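4. Préparer la tâche « remuer une boisson »

Le module Mistico permet d'évaluer si une machine peut prendre en charge une petite tâche de cuisine. Dans sa version actuelle, il remue un liquide froid ; il ne sait pas encore servir ni laver le verre.

4.1 Disposer les objets

1. Fixez les 2 bras Onsri au bord de la table, puis vérifiez le serrage des plaques.
2. Posez le récipient à distance des autres objets.
3. Placez l'égouttoir dans la zone commune aux deux bras. 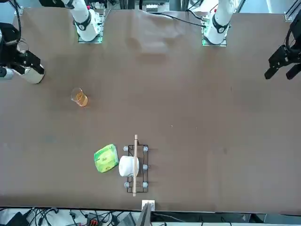

Fig. 3 – Table préparée, pinces ouvertes.

Note : le verre transparent reste difficile à localiser pour le logiciel Grakent. Un liquide coloré facilite le réglage.

4.2 Lancer le cycle

1. Choisissez « Remuer » dans le menu, puis le programme 52.
2. Confirmez la prise de l'ustensile avant la descente.
3. Laissez le bras descendre à la verticale, sans toucher la table.

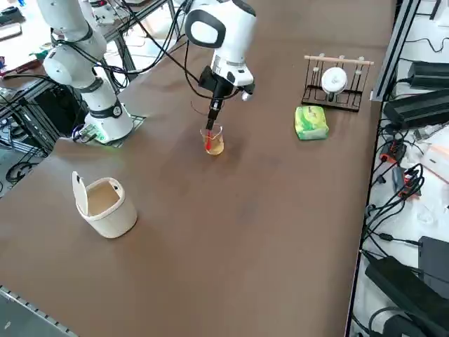
4. À la fin du cycle, attendez 3000 ms avant d'approcher la main – le bras peut encore corriger sa position.

Attention : ne remplissez jamais le récipient plus haut que la moitié. Le système ne détecte pas les éclaboussures.

Si le cycle échoue 3 fois de suite, recommencez le calibrage (chapitre 2) avant de contacter le service Trultlow. Pour un usage quotidien à la maison, la présence d'une personne reste obligatoire.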